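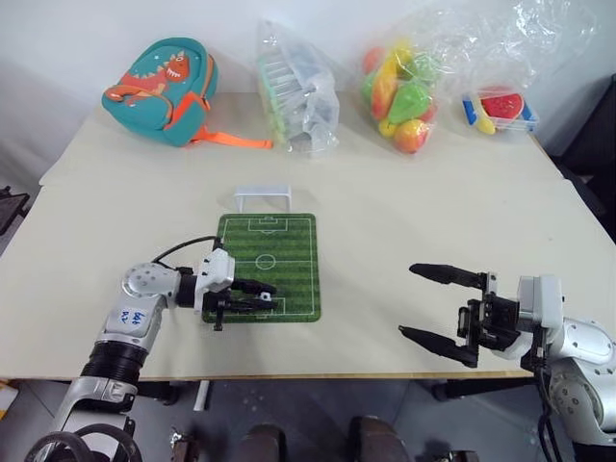
# Setting up a tabletop soccer mat and storing small toy sets

Applies to: miniature field mats with a separate goal, bagged toy sets, one child-size backpack.
Last revised September 4, 2026, by Gerrit Michiels.

## 1. Table

Use a light, plain tabletop with one long edge against a wall. Small white parts are hard to find on a white surface, so keep them on the mat or in a dish until they are needed. A depth of 60 cm is enough for one row of storage at the back and a mat in front of it. At less than that, the storage row has to move to a shelf.

Wipe the surface and let it dry before laying anything down. Mats with a rubber backing pick up crumbs and will not lie flat over them. If the table is made of two panels, place the mat on one side of the joint. A raised joint under the playing area deflects the ball.

## 2. Mat

1. Unroll the mat with the printed side up.
2. If the ends curl, roll the mat the opposite way, hold it for a minute, and lay it down again. Do not iron it.
3. Square the near edge to the table edge. Leave a hand's width between the two.
4. Check that both penalty boxes are fully on the table and that the halfway line has no crease in it.

Mats stored folded will keep the fold line for several days. A stack of books left on the mat overnight removes most of it. The Modico mat I use came folded in quarters and took 3 nights.

## 3. Goal

Stand the goal at the far end, centered on the penalty box. There are two usable positions:

- **On the line.** The posts stand on the printed goal line. Correct for play, but the frame gets knocked over by hands reaching across it.
- **Behind the print.** The frame stands slightly past the top edge of the field. More stable on a hard table, and the full penalty box stays clear.

The second position is the better one for children who shoot from close range. If the frame slides, put a pea-size piece of reusable putty under each foot. Tape leaves residue on soft plastic.

For sets with two goals, place the far one first and measure the near one from it.
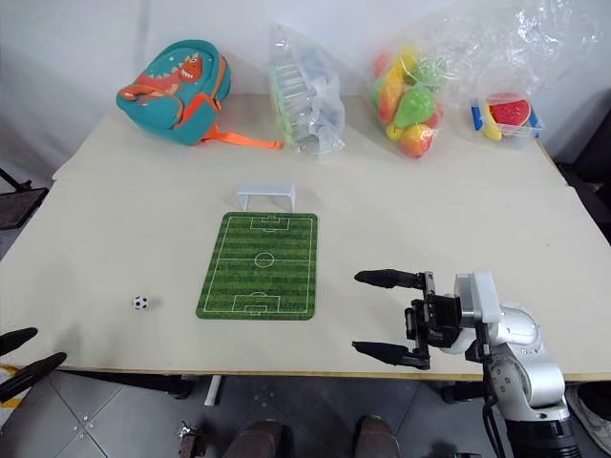
Check the goal from the player's end. If it looks off center, move the frame and leave the mat where it is, as shifting the mat undoes the alignment from section 2.

## 4. Back row

Everything not in play goes along the far edge in one line. The order matters less than keeping it the same each time. Mine runs left to right:

| Position | Item | Container |
|---|---|---|
| 1 | Dinosaur backpack | None |
| 2 | Pale green set | Clear bag |
| 3 | Toy fruit | Clear bag |
| 4 | Watermelon slice and small pieces | Clear plastic box |

Notes on the row:

- Lay the backpack on its back with the dinosaur up. Standing, it tips forward onto the field. Tuck the orange strap under the bag before play starts; a loose strap catches sleeves.
- Turn the bags so that the contents can be identified without opening them. For the fruit, the pear and the apple are the easiest pieces to recognize.
- The box goes last in the row. It is rigid and works as a bookend for the bags.
- Loose sheet plastic should be folded and put away once the sets are out. Keep it, and all bags, out of reach of children under 3.

## 5. Bags or boxes

Clear bags are adequate for light pieces of similar size. They fail at the seam when a set includes anything with a stem or a corner. Replace a bag when it has gone cloudy or when the contents can no longer be told apart through the creases.

Boxes cost more and take up the same space when empty. Use them for sets of mixed sizes, where the small pieces would otherwise end up at the bottom. I have used Wanlow boxes and the shallower Salazar type. The Salazar lid is easier for a child to open, and it also opens when dropped.

Do not put the goal in a bag with other toys. The uprights bend under load and do not fully recover.

## 6. Packing up

1. Take the goal off the mat and remove any putty.
2. Pick up small white parts before touching the mat. Run a flat hand over the table to find the rest.
3. Roll the mat with the print on the outside. Secure it with a wide fabric band. Rubber bands leave a groove.
4. Close the bags after pressing the air out.
5. Pack the backpack: box at the bottom, fruit next, light set on top. The goal goes in last, flat against the back panel.
6. Carry the mat separately if it is longer than the backpack.

Once a month, wash the fruit in warm soapy water and dry it completely before bagging. Hollow pieces with a seam hold water; leave those out overnight.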